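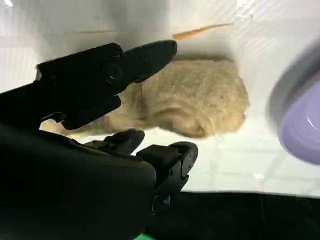

Teleop catch-up, 5/5/23

Here: me (Gemma Testa, taking notes again, my own fault for sitting nearest the keyboard), Ginevra Cocco, Arnar Bisgaard, Fulvio Pellegrini. Apologies from Liliana Marchetti, stuck at Grerna.

1. Where we're up to
Arnar has 230 demos saved for the soft object task, all by remote control. I reckoned we'd have more by now, but he binned a fair few where the driver dithered over the grasp. Fulvio wants those kept in a separate folder. We went back and forth on it and he won, so they're staying!

2. Driving style
Ginevra had a go last week and found the plush stuff much trickier than the hard blocks (no crisp edge to line the fingers up with, and the wrist view gets pretty crowded by the gripper itself). She'd like everyone to open wide, come in low and pause before closing. I said my pauses are mostly panic. Agreed: two seconds, tops.

3. Hand guiding
Arnar's keen to try moving the arm by hand for the first bit of the approach, then swapping to the controller. Fulvio isn't sold, he reckons the handover will look jerky in the recordings. We'll do six each way and compare the colour video side by side.

4. Mudo
Licence runs out in August. I'm to ring Dal Bello about renewing.

Actions
Arnar: dithery demos folder
Ginevra: write up the approach for new drivers
Fulvio: book room 419 for the comparison
Me: Dal Bello, and send Liliana these notes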